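Help > Desktop refurbishment > Opening the case

Trevaskis Refurbs: desktop tower FAQ
3 min read

Which towers do you take?
Most business desktops, including Dell. We charge 60 pounds for a check and clean, parts extra. Drop-off is at the Dindosdale unit, any day except Monday.

Do I need to take anything out first?
No. Leave the drive, memory and graphics card where they are. Keep your own power lead, as we have plenty.

How do you work on the inside?
Tower on its side, side panel off, board facing up. On this Dell the blue plastic marks the parts with a catch or release, so look for that before you reach for a screwdriver.
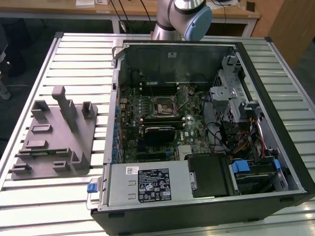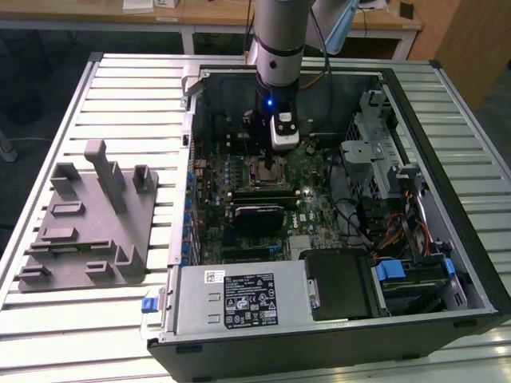 Old thermal paste comes off with a lint-free cloth and a little isopropyl. Never lower a processor into its socket at an angle - the contacts bend easily and a bent one often means a new board.

Can I fit a different processor?
Sometimes. Check the board's supported list first, and update the BIOS while the old chip is still in.

Will you wipe my drive?
Only if you tick the box on the form. Wiped drives get a printed certificate.

How long does it take?
Allow 21 days. If a part has to be ordered we'll ring you - nothing is bought without your say-so.

Who do I ask about a job already booked in?
Guido Benedetti, on extension 177.

4 comments | 9 shares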